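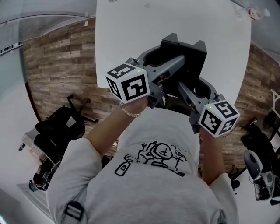
4.2 Early leavers

Every supporter we interviewed disapproved of leaving early, and most of them had done it. The usual arrangement is that other people leave early, while the speaker once had a train to catch. Hafiz Tambunan, who ran the interviews at Staniforth Road, began by asking "Do you ever go before the end?" and had to give that up, as it mostly produced speeches about loyalty. "When did you last miss a goal?" worked far better. People remember a missed goal with great clarity, including the exact spot in the car park where they heard it.

We used a plain definition. An early leaver is anyone who passes through the exit gate before the final whistle and does not come back. Smokers, parents with small children and a man who goes out each week to check on his dog were removed where we could identify them. Stoppage time was treated as part of the match, although several respondents held that a game lasts 90 minutes and that anything after that is a matter between the referee and his conscience.

The pattern in the gate records is uneven. A home side losing by one goal keeps nearly everybody. A home side losing by three loses the far end of the main stand first, and the covered terrace much later. We had expected the reverse, given that seats in the main stand cost more. Manuela Ferri pointed out that the main stand is also nearest the road, and that the people in it have cars. The terrace crowd waits for the bus, and the bus does not come any sooner when the defending is bad.

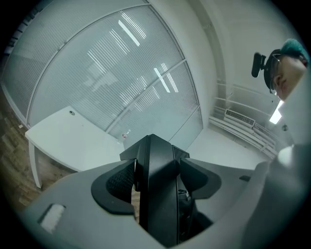
Figure 2. Gripper seen from below, with left and right finger pads.

Winning comfortably empties the ground too, a point the literature tends to skip. With the home side ahead by three, departures began sooner than in tight matches and were a good deal more cheerful. Respondents described these exits as "beating the traffic," a phrase never used about a defeat, after which the same walk to the same car was "I couldn't watch any more of that." The traffic, as far as we could establish, was identical.

The one match that fits nothing above is the cup replay against Menico Town. Staniforth were 2 goals down when a group of 200 supporters left together, apparently in protest at a substitution. The player brought on, Jallow, scored 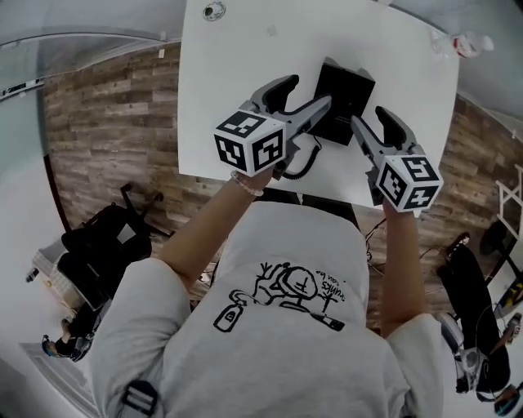
twice in stoppage time, and the tie went to extra time, which Staniforth then lost. Of the protesters we later reached, 8 claimed to have seen both goals. We asked each of them to describe the second one. All the accounts were vivid, and they differed on which foot he used, which end it was, and in one case which player it was.

We do not take this as lying. Athina Vlachopoulos suggests that a goal heard from outside, described on the bus and watched that night on a phone is stored much like a goal seen, with a better view than the terrace offers. Leonardo Mazza prefers to call it lying. The two positions are hard to separate with our data, and the authors have agreed to report both.

For the counts used in Section 5 we therefore rely on the gate records alone, and treat interview answers as evidence of what supporters think they ought to have done. The Menico replay is kept in the main sample. Taking it out makes the effect of a losing score look slightly smaller and the section much duller.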